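From: Heino Urbonaitė
To: Istberg Local and Family History List
Subject: Re: The man in the apple loft - has anyone seen the Cladum account?

Dear all, and dear Marjorie especially,

Thank you so much for this, and forgive me for taking most of February to answer. I printed your message out, put it somewhere sensible, and found it again inside the seed catalogue.

Marjorie wrote:

> Does anyone on the list know more about the prisoner who is supposed
> to have been hidden at Iyamu Farm in the last winter of the first war?
> My grandmother told it as a story about an apple loft. My cousin swears
> it was a well, and that the man was let down in the bucket each morning
> and wound up again at night. I have also seen it mentioned that there
> is a written account by somebody called Cladum, but I can't find a copy
> and the library has never heard of it. Gran always said he was there
> 50 days. Was he a deserter, or an escaped prisoner? And what became
> of him? Sorry for so many questions at once!

Don't be sorry, I have been wanting somebody to ask these for years. I'll take them as they come, though I'm afraid I wander.

First, the account. Cladum was the schoolmaster at Sukamville, and what he left is a notebook, never printed, which explains why the library couldn't help you. It came down through his niece and then to the chapel, and it lives in the tin trunk in the vestry along with the burial club papers and a very great number of hymn sheets. I was allowed to sit with it for three afternoons. His handwriting is beautiful for the first dozen pages and dreadful after that, and he had the habit of turning the book upside down and starting again from the back when he changed his mind about something. So you get two versions of the story, meeting in the middle, and they don't agree.

What they do agree on is this. A young man came to the back door of Iyamu Farm after dark, in heavy rain, without a coat. The widow there was alone with two daughters and an old farmhand who was almost stone deaf. He asked for bread. She gave him bread and then, after what Cladum calls "a long look at his boots", she sent the elder girl to fetch the ladder. There was a loft over the apple store, reached by a hatch in the ceiling, and in he went.

So your grandmother was right and your cousin is wrong, or mostly wrong, because the well does come into it. In the version at the back of the book there was a search, and the men looking for him had the cover off the well and lowered a lantern down. One of them dropped it. The widow is said to have sent them a bill for the lantern, even though it was their own, on the grounds that it had spoiled her water. I think that is how a well got into the story, and once a well is in a story it's very hard to get it out again.

The loft itself I can tell you a little about, as I climbed up to it long ago when the building still had a roof. You couldn't stand. I am not tall and I had to go along on my knees, and there was one gap under the eaves that let in a stripe of light. Apples had been stored beneath it for so many years that the boards still smelt of them. I remember thinking it would be a pleasant enough place for an hour and a very hard one for a winter.

As for the number of days, Cladum gives 43 in the front version and 72 in the back one, and your grandmother's 50 sits comfortably between the two! My own feeling is that 43 is the better figure. He got it from the younger daughter, who had kept count by the candles, as she was the one who had to account for them. The 72 seems to come from a neighbour who wasn't there. But I wouldn't go to the stake over it, and I should be glad to hear from anybody whose family told it differently.

Now, food. The daughters carried it across the yard under the mending, in a basket, with a cloth laid over it and a sock or two on top for show. The younger one told Cladum she had darned the same sock so often that winter that there was none of the first sock left in it. I love that. My mother used to say something very like it about my father's elbows, and she came from nowhere near Istberg, so perhaps it was simply a thing people said.
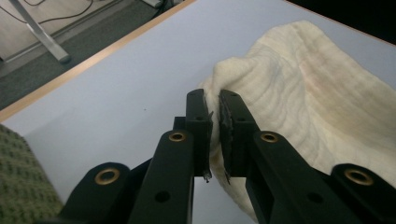
Cream cloth with a heavy texture, on a pale tabletop.

I do wonder about the basket cloth, by the way. Several old Istberg households claim to have it. I've been shown a blue check one and a plain one, and my late neighbour was quite certain that hers, with the scorch mark, was the true article. Cladum doesn't say what it looked like, and I don't suppose it occurred to anyone to put it by.

Deserter or prisoner: this is where I have to be careful. The front version says he was an escaped prisoner who had been put to work at the quarry beyond Sukamville. The back version says he was a local lad who had gone absent from his regiment, and it goes so far as to give a first initial, which has then been scratched out so thoroughly that the nib has gone through the paper. Somebody minded very much. Whether it was Cladum himself or the niece, I can't tell. The ink looked the same to me, but I'm no judge of ink.

I lean towards the local lad, for what it's worth. The dog didn't bark. Both versions mention it, and Cladum makes nothing of it, but I kept dogs for most of my life and I can't imagine a farm dog keeping quiet for a stranger in the rain at eleven at night. And if he was local, it would account for the family never talking about it afterwards. A poor foreign prisoner would have made a fine story to tell at harvest suppers, once the war was over. A neighbour's son would have been another matter altogether, with his mother sitting across from you in chapel.

What became of him, I'm sorry to say, I don't know. The front version has him leaving before dawn in the farmhand's second-best jacket, with a cheese. The back version stops in the middle of a page. There is a line added in pencil, "called on Miss E. again, she would not say", and then nothing but a list of boys who owed for slates.

Miss E. would be the elder daughter. She never married and she lived on at the farm until she was very old indeed. There are people on this list who will remember her selling eggs at the gate. I bought eggs from her myself and never thought to ask her a thing, which I could kick myself for. She used to say "mind the step" to every customer, and there wasn't a step. I expect there had been once.

A few practical matters, Marjorie, if you want to go further. The vestry can be opened if you ring the chapel beforehand, but do take a warm jumper, and a pencil, as they won't have pens near the trunk. Start from the back of the notebook and not the front, it makes more sense that way. I made a copy by hand of both versions, with gaps where I couldn't read a word, and you are very welcome to borrow it. I would only ask for it back before the summer meeting. The quarry had its own pay books, and if those have survived they might show whether any prisoners worked there that winter. I never got as far as looking. Does anybody on the list know where they went when the office closed?

I'd also love to know exactly how your grandmother came by the story. Was she in service near Iyamu, or did she hear it at school? If she was at the Sukamville school then she may have had it from Cladum himself, and in that case her 50 days would be a third version from the same man, and I shall have to lie down.

My telephone is the same as it always was, and evenings after six are best. I'm out at the allotment until it gets dark.

With warm wishes to you all,
Heino

P.S. To whoever asked last month about the tithe map: yes, I do still have it, it is behind the wardrobe, and I will need help to move the wardrobe.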